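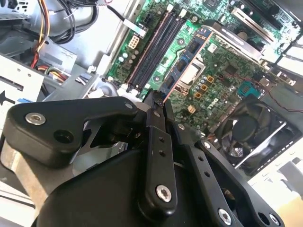

A blue memory module held above the two black memory slots on the green motherboard of a desktop computer.

Filed under: Help and Advice / Desktop Computers

Memory Upgrades and Case Panels: Frequently Asked Questions
Hurna Computer Refurbishment Service

Which computers does this guidance cover?
It applies to desktop computers supplied by Hurna to schools, libraries and private households. Laptops and all-in-one models are covered separately and should not be opened by the user.

Will opening the case affect my guarantee?
No. Customers may open the case to add or replace memory. Work on the power supply is excluded and must be carried out by our workshop at Nkuna.

What should I do before I begin?
Shut the computer down fully, switch it off at the wall and remove the power cable. Press the power button once to discharge any remaining current. Touch a bare metal part of the case before handling any component, and hold memory modules by their edges.

How do I know which memory to buy?
The correct type is printed on the specification sheet supplied with your computer. If the sheet has been lost, the Memside help desk can provide a copy on receipt of the serial number. Modules of the wrong type will not fit the slot and must not be forced.

How is a module fitted?
Open the latches at the ends of the slot. Line up the notch in the gold-coloured edge with the ridge in the slot, then press down evenly until the latches close. Some older boards have a fixed latch at one end — this is normal.
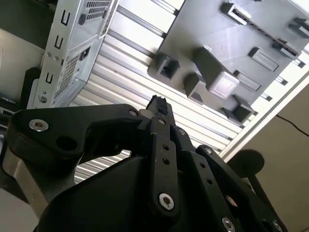 A grey plastic panel and a silver metal chassis panel.

How should the panels be refitted?
Check that no cable is trapped, and refit the panels in the reverse of the order in which they were removed. Keep the screws together in a small dish while you work.

The computer does not start after the upgrade. What is wrong?
In most cases the module is not fully seated. Disconnect the power, remove the module and fit it again. If the fault remains, please contact the help desk.

Can you fit the memory for me?
Yes. Fitting takes 3 working days and must be booked in advance through Kelechi Anozie, Customer Services.

Last reviewed: July 7, 2018

This website uses cookies to improve your visit. By continuing to browse you agree to our use of cookies. Accept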